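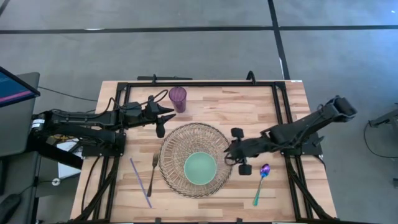

Attachment 1: purple cup on the tabletop

Ticket 169 — Kaltik label printer, skips every second label
Opened by: Anayeli Serrano
Opened: 2020-03-08
Status: waiting on vendor

Printer feeds one label, prints it beautifully, then feeds a blank one. Repeat until the roll is gone. We now own a lot of blank stickers.

Tried so far:
Power cycle. No change.
Cleaned the gap sensor with the little swab. No change, but the swab was disgusting.
Swapped the roll for one of the Nevlow rolls from December. Same thing.
Reinstalled the driver. It now calls itself "Kaltik (Copy 2)" and still skips.

Update: Label height in the driver was set to 102 mm. The labels are 100. Fixed that, ran the calibration, got four good ones in a row and told everyone. The fifth was blank.

Update: Zarkix support replied. They suggest a power cycle.

Update: Sent them the firmware version and the list above — again. Te Moana orders are being labeled by hand until they answer. My sevens look like ones, so please check before shipping.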